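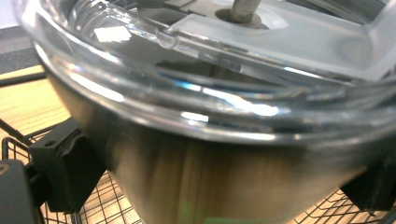

Vol. 2, No. 2

Kitchen assistant wanted, Nyberg test kitchen

Faserden is looking for a part-time kitchen assistant to start in February. Our kitchen prepares and tests recipes for home cooks, and much of the work is done with small appliances: steel bowls with clear plastic rims, inserts, shafts and the lids that go with them.

The job is mostly prep and cleanup. You will chop onions, carrots, nuts and herbs, weigh ingredients, take bowls apart, wash the parts by hand and put them back together for the next batch. You will also write down times and weights on the batch sheet. Sheets have to be readable by someone else.

Shifts start at 7:30 a.m. and run up to 5 hours. Pay is $675 a week before taxes, with lunch. Aprons and gloves are provided. Bring your own closed shoes with a nonslip sole.

You should be able to lift a full stockpot, stand for most of a shift and work safely around sharp blades. Experience in a restaurant, bakery or school kitchen is welcome but not required. Tell us if you have food allergies, as we work with tree nuts, milk and wheat.

To apply, send a short letter and the name of one person you have worked for to Märta Lindholm, Room 205, Nyberg building. No photo is needed. Applicants we want to meet will be asked to come in for a paid trial shift with Folke Backlund, who runs the prep area. Questions about hours or pay go to Tuva Bråten at the same address.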